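Filed under: Shop Floor / Buying & Budgets
Search this site Search
3 min read

ok thread on how we're spending the automation money, bc people keep asking and I keep typing the same reply

background. Skekville, small refurb shop. old office desktops come in, get opened, parts sorted, good ones go back out. 47 machines on a normal intake. two benches. one arm so far

budget ask is due end of October. Mitsuko Hattori signs off on it and she wants one page. ONE. so everything has to boil down

line 1, second arm. we priced Ueda and Astis. Ueda is cheaper up front, Astis includes the controller. once you add the controller to the Ueda quote they're close enough that I stopped caring about the sticker

what I do care about: who picks up the phone. called both at 4 in the afternoon. Astis answered. Ueda called back next morning, nice guy, knew his stuff, but next morning

line 2, grippers. do not let anyone sell you one gripper for everything. slim fingers for inside a desktop, fat ones for lifting cases. budget for both plus spare fingertips. I forgot spares last year and paid rush shipping like a dope

CPU work is the tight part. socket lever, load plate, memory slots right next door, power supply hanging over the top of it all. reach matters way more than payload in there. I'd give up payload for a skinnier wrist any day
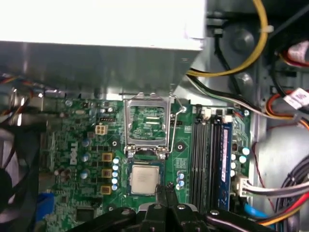 What should a small shop buy first, the arm or the fixtures?
Fixtures. A decent clamp and a locating plate help the people on the bench right away, and they'll still be there when the arm shows up. Get the arm quote in the meantime, lead times are long anyway.

fixtures on our sheet came to $2,496 for the set, from Catness. that's plates, clamps, two riser blocks, and hardware. cheapest line on the page and the one I'd fight for hardest

line 3, cables. thing I underbudgeted worst. not the arm's cables, the ones in the desktops. fat bundles everywhere, every model routes them different. need hooks or clips to hold them back and need somebody's time to work out where. put hours on the sheet for that, not just parts

(hours are real money. Mitsuko's first question last time was "whose hours" and I had no anser)

line 4, training. vendor wants to send a person for a week. I asked for two days on site and the rest by video call. they said fine right away, which makes me think I shoulda asked for less

line 5, downtime. plan on about 60 hours where that bench makes nothing. everybody leaves this off. then the backlog shows up and the arm gets blamed

stuff I cut: the fancy cart, the second monitor, extended warranty on the gripper. might put the warranty back. still arguing with myself

leasing? looked at it. monthly looks great until you read the part about returning it in "original condition." our benches are covered in thermal paste. no thanks

used arm? maybe. found one, decent hours on it, but the controller software is two versions back and the upgrade isn't free. ask about that BEFORE you drive out to look at it. I drove out to look at it

if you're writing your own one pager, put the total at the top, then the lines, then what happens if they say no. that last bit got more attention than the rest of the page put together

will post the final sheet once it's signed. numbers with vendor names blacked out prob. if you've run Astis with slim fingers inside small cases, reply here, want to hear how the wrist does

ok back to the bench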